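3.2 Effect of resting time on the flakiness of laminated shortcrust

Dough for all trials was made from a single lot of plain flour supplied by the Vurnham mill, unsalted butter, fine salt and water chilled to 3 °C. Butter was cut into the flour in a Bimeo planetary mixer fitted with the flat beater and run at its lowest speed. Mixing was stopped when the largest butter pieces passed a coarse sieve. Water was then added in one pour and the dough brought together by hand, wrapped and weighed.

Each batch was divided into two halves. The first half was rolled at once. The second was held in the cold cabinet for 90 minutes before rolling. Both were given the same series of folds, then rolled to an even thickness between guide bars and cut into rectangles with a steel template. A measured spoonful of fruit filling was placed on half of the rectangles, the remaining rectangles were laid over as lids, and the edges were sealed with a fork. The lids were pricked before baking. The filling was a set lemon curd made with Messina juice, chosen because it releases little water in the oven and so limits softening of the lower crust.

Baking took place in the deck oven at the Irnholm test kitchen. Trays were turned once at the midpoint. Pastries were cooled on wire racks and measured on the same afternoon, with the exception of one set baked on a Sunday, which was measured the following morning and is reported separately in the appendix.

In total, 1062 pastries were baked, of which 49 were left out of the analysis owing to leakage of the filling through the seam. Leakage was more common in the unrested group. We attribute this to shrinkage of the lid during the early part of the bake, which draws the sealed edge inwards and opens it at the corners. Figure 3 gives the lift of the crust against resting time for both groups.

Rested dough rose more evenly and showed clearer separation between layers when cut. In the unrested dough the butter had smeared in places, and the cut face was closer to that of a biscuit than of a flaky pastry. The difference was smallest at the centre of the sheet and greatest along the edges, where the dough had been handled most. Colour did not differ between groups to an extent that the tasting panel could detect.

Panel scores for tenderness followed the same pattern, although the spread was wide. Several panel members marked the rested pastries down for dryness at the corners, where the lid extended past the filling. Trimming the border after sealing would probably reduce this, but it was not tried in the present series.

Figure 3. Lift of baked crust by resting time, unrested and rested halves of each batch. Bars show the mean of each group; pastries with leaking seams are excluded.

The glaze was applied only after measurement and had no bearing on the values plotted. Its setting behaviour on warm and cold crusts is taken up in section 3.3.
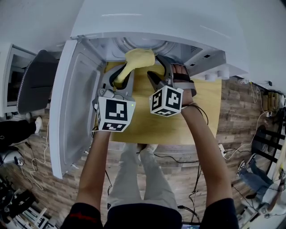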